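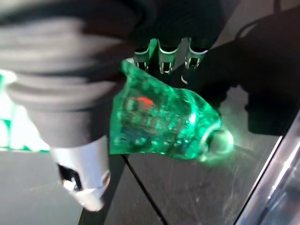 Wrist camera view, green squashed item, bellows finger at left.

9 Sep 2022

Carried on with the grasp check on crumpled, see-through things. Aim is still the same: decide from one wrist picture, before the lift, whether the hold is good enough to try. Dzintra Lūse wants a number she can put beside the Skasosska baseline, so the plan was to score the whole Cornard set with the new mask step and leave the rest of the pipeline alone.

Set is 1806 stills, all from the wrist. I held back 457 for testing, same split as February so the results can be compared. Training ran without trouble once I cleared old checkpoints off the Pētersons machine.

Mask step, for anyone picking this up: we used to outline the object by colour and edge. On green plastic that goes wrong in the same way every time. Light comes through the material and leaves a faint green glow on the table just under it, and the outline spreads down into the glow. The gap between object and table then comes out too small, and the scorer thinks the thing is lower than it is. The new version takes the creases and small bubbles as a sign of real material and drops any green that is smooth all over. It is slow but it does what I wanted on the test stills I checked by eye.

Wrong calls on the test part went down to 59. I haven't got the old figure on the same code version, so I won't write down an improvement yet. Need to rerun the old mask first. Dzintra asked for this twice already.

Things that still go wrong:

The silvery end of the object. The green body runs into a grey cap or neck with a greenish halo where they meet, and the mask stops short of it. Length comes out too small, centre shifts to the left. Tried loosening the colour limit and it began to take in bits of table, so put it back.

Bright metal near the object. The finger's tip is silver and so are the three curved prongs at the top of the view, and one of them touches the upper edge of the green. The scorer sometimes joins the two into one shape. A fixed mask for the prongs would be the quick way, but it has to follow any change in the camera mount.

Small red spot inside the green. Could be a bit of label, could be a reflection. The mask cuts a hole there. Filling holes under a set size fixed it, setting is in the Todelel config under mask_fill.

The black seam in the table has not caused any wrong calls that I found. I had expected it to.

Left the blur on the near finger as it is. Sharpening made the bellows grooves stand out and the crease detector took them for plastic.

To do: rerun old mask on the same 457. Redraw the cap by hand on 2 stills and see if the centre moves as I think. Ask Dzintra whether the Cornard labels count the cap as part of the object, the notes with the set don't say.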